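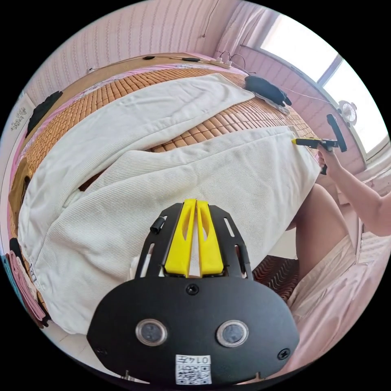

Ullar 项目阶段进展报告

报送:Clirkerness 基金项目管理处
填报人:Tarmo Baranauskienė
填报日期:2023/2/27
报告性质:阶段报告,附下一阶段用款说明

一、先说结论

立项时贵方提的问题是:家务和车间里的杂活,机器现在能不能干,能干到什么程度。到这一阶段为止,我们的回答如下。

铺在平面上的单件织物,大小在毛巾以内的,机械臂可以对折,可以挪位置,质量大体能看,速度远不如人。被子这一类大件,双臂可以把一条边提起来、拉过去,折完以后能不能算“叠好”,要看验收的人宽松不宽松。衣服不行,尤其是带袖子的。从一堆混杂的东西里把要叠的那件挑出来,成功的次数很少,目前不具备演示条件。

车间那边的情况好一些,原因在第五节说。

总的来说,离“放在家里让它自己干”还有相当距离。我们不建议贵方在这一阶段对外宣传任何家用能力。

二、本阶段做了什么

上次报告提交以后,工作分成三块:采集人手操作的示范数据;用这些数据训练策略,在实验室的双臂平台上测试;在 Farkholm 的分拣车间做工位试用。

示范数据的采集方式没有变。操作员左右手各拿一个手持夹爪,夹爪结构和机械臂末端一致,操作员用它去做平常要用手做的事,设备记录图像和开合动作。选这个办法,当初主要考虑的是不用把机械臂搬进别人家里。实际用下来,这一点确实省了很多事,楼道窄、没有电梯的地方也能去。

采集地点本阶段共 4 户,都是有人正常居住的房子,没有另行布置。我们在采集前只做两件事:跟住户确认哪些房间可以进,把桌上床上的证件、药品、现金收走。其余的东西原样不动,床上有什么就在什么旁边干。这一条在内部有过争论,Yaroslav Antoniuk 一开始主张把床面清干净,理由是第一批数据越简单越好。后来没有采纳他的意见。清干净的床面在实验室里就能搭,没有必要跑到住户家去录。

任务清单以卧室为主,包括叠毛巾、叠被子、拉平床单、把枕头放回床头、把衣服归到一处。厨房和卫生间的任务推到下一阶段。卧室先做,是因为织物任务最能看出现有方法的短处,也因为没有水和火。

本阶段共录下示范 3553 段。经过筛选,进入训练集的是 1189 段。这个比例比我们申请书里估计的要低,下面单独说明。

三、数据筛选情况

被剔除的示范,原因比较集中。

第一类是操作员中途换了方法。叠被子最常见:先从一头提,提到一半发现太重,放下,走到另一侧再来。人这么干活很正常,训练的时候却很麻烦,模型会学到“提起来再放下”这个动作,测试时反复提放,停不下来。早期我们没有意识到这个问题,第一版模型在平台上把同一条毛巾提了放、放了提,一直到超时。

第二类是夹空。夹爪合上了,布没有夹住,操作员自己没有察觉,手已经抬走。织物薄的时候多发。手持夹爪没有手指的触感,操作员要靠眼睛看有没有夹住,熟练以后会好一些。

第三类是定位丢失。夹爪上的相机对着大面积白色织物时,画面里可供跟踪的纹理太少,轨迹会跳。白被子、白床单、白毛巾都有这个问题。窗户正对着床的房间更明显,逆光时亮的地方过曝,暗的地方看不清。Lengyel 实验室给我们改过一版跟踪程序,把惯性数据的权重调高,跳的次数少了,没有消除。

第四类是人手直接帮忙。操作员觉得夹不住,就腾出手指按了一下。这个要求在培训里讲过很多遍,仍然会犯,干活的习惯很难改。

还有少量是文件损坏、电池耗尽、任务标签填错,不展开。

筛选工作目前靠人工逐段看。Yaroslav 写了一个自动初筛的脚本,能把轨迹跳变的先挑出来,剩下几类仍然要人看。这部分工时超出预算,第八节有说明。

我们讨论过要不要把第一类数据捡回来用。换方法的片段其实含有纠错信息,丢掉可惜。现在的做法是先存着,标签写清楚,等后续方法能用了再说。贵方如需查看,我们可以按任务类别提供目录。

四、家务任务测试结果

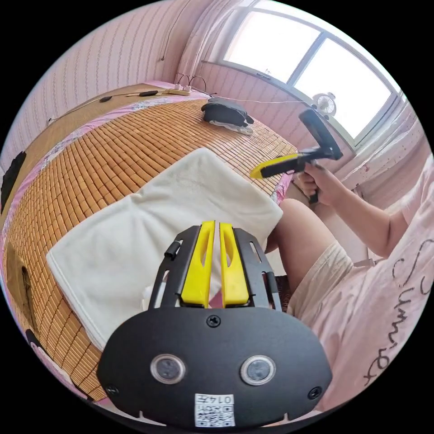

测试在实验室的双臂平台上进行,床面按普通单人床的高度搭建。叠毛巾一项共测 100 次,这是本阶段唯一做满计划次数的任务,数字也最可靠。其他任务次数不够,下面只作定性描述,请不要引用为成功率。

1.叠毛巾

毛巾平铺、四角可见时,多数情况下能完成一次对折,边缘基本对齐。再折第二次,对齐的情况明显变差,常见的是上层滑动,折出来成斜的。毛巾起始状态有褶皱或者一角压在下面时,失败过半。模型不大会先去抹平,它倾向于直接抓看得见的边,抓到哪里算哪里。

底下铺的东西对结果有影响,这一点申请书里没有考虑到。普通棉布床单上,夹爪下压时布会一起被带起来,床单和毛巾夹在一起提走。换成竹块拼的凉席,面比较硬,毛巾容易单独夹起,但指尖容易卡进小块之间的缝里,横向移动时会带着席子走,有一次把席子的一角整个拽了起来。人碰到这种情况手会自己让一下,机器不会。我们在夹爪控制里加了一个力的上限,超过就松开,卡住的时候至少不会硬拖。代价是厚毛巾偶尔也会被误判,提到一半松手。

耗时方面,机器叠一条毛巾的时间,人能叠好一摞。这个差距主要来自两处:一是每次闭合前要停下来重新估计位置,二是我们出于安全把速度限得很低。把限速放开能快一些,快到人的水平不现实。

2.叠被子

双臂各夹一侧,把一条边提起来拉向对面,这个动作可以做到。问题出在后面。被子有厚度,折过去以后鼓起来,人会顺手拍一下、压一下,把里面的气赶出去。夹爪面积小,压下去只是一个坑。我们试过把夹爪合拢以后横着压,略有改善,仍然不平。

另一个问题是臂展。双人被横着放,平台够不到远端。人会绕到另一边,或者一条腿跪到床上去够。固定底座做不到这些。移动底座的方案报价已经拿到,本期预算不够,列入下一阶段的可选项。

验收标准本身也不好定。我们请了几位没有参与项目的同事看折完的被子,请他们各自判断算不算叠好,意见很不一致。有人觉得不拖地就行,有人要求四边对齐。目前按“折成两层以上、不垂出床沿、无明显扭转”来记。如果贵方有倾向的标准,请在反馈里告知,后面的测试照此执行。

3.拉平床单

单边拉平可以。四边都拉平不行,拉好这边,那边又跑了。

4.放枕头

这是几项里最省心的。枕头形状稳定,抓哪里都差不多,放歪了推一下就好。放反的情况有,机器不分正反面。

5.衣服归拢

把散放的衣服拿到一处堆着,可以。叠,不可以。带袖子的上衣一提起来,袖子垂下去绕在一起,模型基本没有办法处理。T恤稍好,衬衫最差。

6.床面有杂物时

真实人家的床上常常有别的东西:充电线、插线板、包、没收起来的衣服。住户并不觉得乱,这就是平时的样子。对机器来说,这些东西带来的麻烦比织物本身还多。

细线最难。相机看得见线,模型不把它当回事,拉被子的时候连线一起拉。在平台上我们放了断电的线缆做测试,连带拉动的情况多次出现。考虑到实际家庭里这类线是通电的,我们把这一项定为安全问题,在解决之前,任何有人居住的房间里都不做机械臂实机测试。手持夹爪由人操作,不受此限。

深色软包一类的东西,容易被当成要叠的织物。模型在上面夹一下,夹不起来,又去夹,浪费时间,后果不严重。

五、车间试用

Farkholm 的分拣车间提供了一个工位,内容是把已经洗净烘干的方巾从筐里取出,展平,放到传送带上。原本由一名工人完成,属于车间里大家都不愿意排到的活。

与卧室相比,这里条件单一得多:方巾规格固定,台面固定,灯光固定,旁边没有杂物。机器的表现相应好一些。取和放比较稳定,展平仍是短板,从筐里抓出来的方巾是一团,需要找到角。我们的办法是让它抓住任意一点提起,等布垂下来以后,另一只臂去抓最低的那个角。多试几回,能够展开。

连续运行时发现的主要问题是一次抓两条。叠在一起的方巾贴得紧,夹起来分不开,相机从上面看也分辨不出。车间主管的意见是,一次放两条上传送带,后面的机器会卡,这比速度慢更难接受。我们加了称重判断,提起以后重量超出一条的范围就放回去重抓。这个办法管用,缺点是又慢了一截。

工人方面,试用期间原来在这个工位的人被安排在旁边看着,出错时按停。她提了几条意见,我们认为有价值,照录如下:停机按钮的位置太低,弯腰才够得到;机器把方巾放回筐里的时候总是放在最上面,下一次又抓到它;筐快见底时它够不着,需要有人把筐垫高。前两条已经改了。第三条暂时靠垫高解决,垫高的东西是车间自己找的木架。

以目前的速度,这个工位用机器替换人在经济上说不通。车间主管问过能不能放在夜班无人时运行,慢也没关系。从用途上说这个想法合理,但是无人值守需要另做安全评估,现有的防护栏不够。我们没有答应,只是记下来。

六、对“能不能干”这个问题的看法

写这一节是应贵方上次反馈的要求,希望我们把判断说得直接一些。

现在的机器做一件活,难处多半在活的前后。折毛巾的动作本身学得会,示范够多,还会更稳。可是一条毛巾要先从别的东西里拿出来,抹平,折好以后还得放到该放的地方,中间哪一步出了岔子要能看出来。人做这些不费脑子,所以写任务清单的时候往往也想不到要写进去。我们最初的清单就漏了“抹平”。

车间之所以好办,是因为前后这些事已经由流程安排好了。筐摆在那里,方巾已经分类,放到带子上就算完。家里没有这样的安排,也不应该要求住户为了机器去安排。曾有人建议我们向住户提供一份“使用前整理床面”的说明,我们觉得一个人要是已经把床面整理好了,剩下的那点活他自己顺手也就做了。

近期比较可能有用的方向,我们认为是集中处理织物的场所,例如洗衣房、小型旅馆的布草间。物品种类有限,有人在旁边,机器出错有人接手。家庭卧室应当继续作为数据来源和测试参照,作为产品目标为时尚早。

另外,失败多半出在少见的情况上,继续增加同类示范,对平铺毛巾这种任务的帮助已经很小。后面的采集应当有意多录起始状态不好的情形:揉成一团的,压着角的,半条搭在床沿外面的。操作员会累一些,有效率也可能更低。

七、存在的问题和变更

采集设备。手持夹爪的指尖磨损比预计快,软质指尖用久了表面发滑,夹薄布打滑。已改为按使用时长更换,不再等到坏了再换。备件从 Lengyel 实验室领取,交付周期偏长,中间停过工。

操作员疲劳。双手端着夹爪做床面任务,手腕负担大,坐在床边做比弯腰站着好些,但够不到床的里侧。现在规定每录一组必须休息,组与组之间可以换任务。有操作员反映右手腕不适,已暂停安排采集,转做标注。

操作员之间的差异。各人折法不同,有人从近端往远端折,有人反过来。混在一起训练时模型会犹豫。我们曾考虑统一折法,试了一组,操作员动作变得生硬,录废的更多,于是作罢。现在按折法打标签,训练时分开。

隐私。夹爪相机会拍到房间里的墙面、家具以及操作员本人。住户同意书里写明了用途和保存期限,数据在离开住户家之前先由住户决定是否删减。本期有一户要求删去部分片段,已照办。对外展示的材料另行征求同意。

进度变更。衣服折叠一项原定本阶段完成测试,现推迟到八月。推迟的原因是现有方法明显做不了,继续测下去只会得到同一个结果。腾出来的时间用在了杂物场景和车间工位。

人员变更。Yaroslav Antoniuk 由兼职转为全职,负责数据筛选和训练。原负责平台维护的同事离开,目前由我本人兼顾,忙不过来的时候平台维护会往后排,下一阶段需要补人。

八、用款情况

明细见随附表格,此处只说明偏差较大的科目。

人工标注和筛选超支,主要是有效率低于预期,看的段数多。超支部分从差旅费中调剂,调剂比例没有超过协议允许的范围。

设备费有结余。原计划购买的第二套双臂平台没有买,车间试用用的是 Farkholm 现有的机械臂,我们只改装了末端。结余申请转入下一阶段,用于指尖备件和停机防护。

住户补贴按协议标准发放,无偏差。其中一户因采集时间延长,多发了一次,票据已附。

移动底座如获批准,需要追加预算。如不批准,叠被子一项只能继续在平台上用单人被测试,请贵方在审阅时一并考虑。

九、下一阶段安排

继续卧室采集,重点放在起始状态不好的织物和有杂物的床面。新增厨房台面任务,先做擦台面和收干燥餐具,不碰刀具和热的东西。

细线识别单独立一个子任务,由 Yaroslav 牵头。通过标准暂定为:平台测试中连续一组不发生带线动作。一组取多少次,我们倾向于与叠毛巾测试相同,等贵方意见。

车间工位试用延续到八月,届时给出是否继续的建议。夜间无人运行不列入计划。

筛选流程要改。采集当场由第二个人看一遍,明显作废的当场重录,减少后面的工作量。已经在最近的采集里试行,操作员有点抵触,觉得被人盯着,需要再磨合。

公开一部分数据的事,上次会上提过。技术上没有困难,卡在住户同意书的措辞上,旧版没有写公开发布这一项,需要逐户补签。没有补签的不会放出去。

十、需要贵方答复的事项

叠被子的验收标准。
结余转入下一阶段的申请。
移动底座追加预算是否可以讨论。
衣服折叠推迟到八月,是否需要走正式变更手续,还是在本报告中说明即可。

附件:用款明细表;示范数据分类目录;叠毛巾测试逐次记录;Farkholm 车间工位试用日志;住户同意书样本(旧版、新版)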